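Unplanned Stops in a Two-Arm Packing Task: Project Report
Naheed Ghauri and Rukhsana Gondal
Submitted 24/11/2019

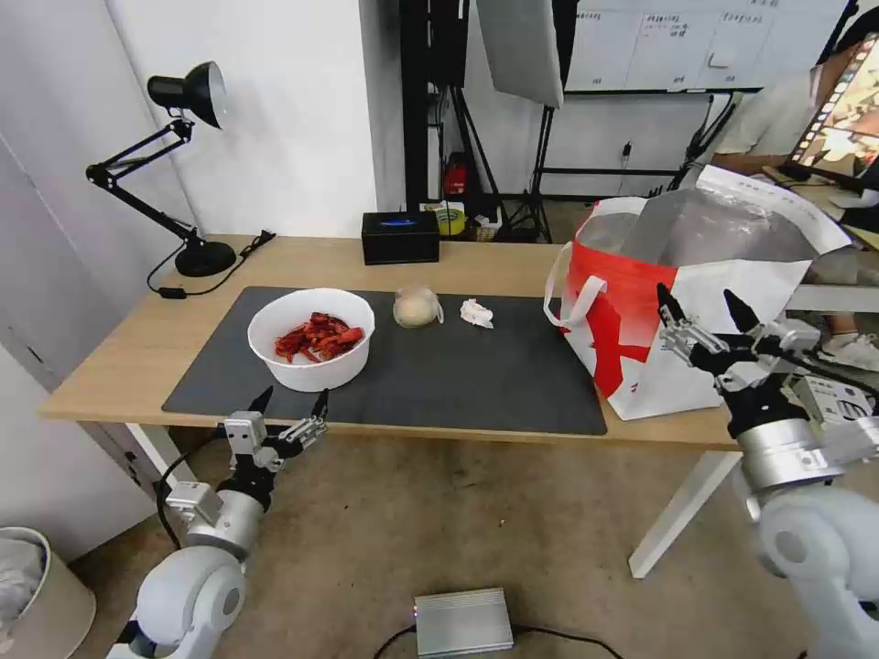
The project required the Nistor two-arm system to move items from a desk mat into an open shopping bag. During the test period the control program, Wuser, recorded 3,111 attempts, of which 2,622 were completed. In 131 of the remaining attempts the left gripper failed to close on command and the arm stopped in place. This report is limited to that fault.

We use cookies to improve your experience. By continuing to browse, you accept our cookie policy.

The logs show that the close command was sent in each case but was not confirmed by the gripper. The connector at the left wrist was found to be loose. It was reseated and secured with a clip, and the fault did not return in the final 3 sessions.

A safety matter was also identified. On two occasions a team member reached toward the stopped arm before power had been removed. The written procedure now requires the emergency stop to be pressed before any person enters the work area. The revised procedure will be reviewed in January.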